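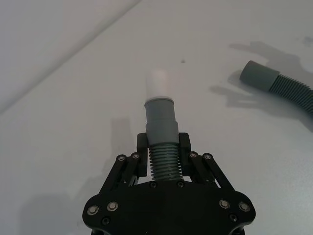
Stoltero data meeting, May
Present: Amerley Kpodo (chair), Cecilia Nutsugah (minutes, under protest)

1. Hose task. 80 episodes recorded, 14 thrown out. Amerley wants 40 more with the second hose left on the table – Cecilia noted that the policy already has enough trouble with one.

2. Labels. "Grasp" and "hold" still mean the same thing to everyone except Clisine. Deferred, again.

3. Storage. Orneck disk is full. Amissah to be asked nicely.

Closed at 16:40. Biscuits: none.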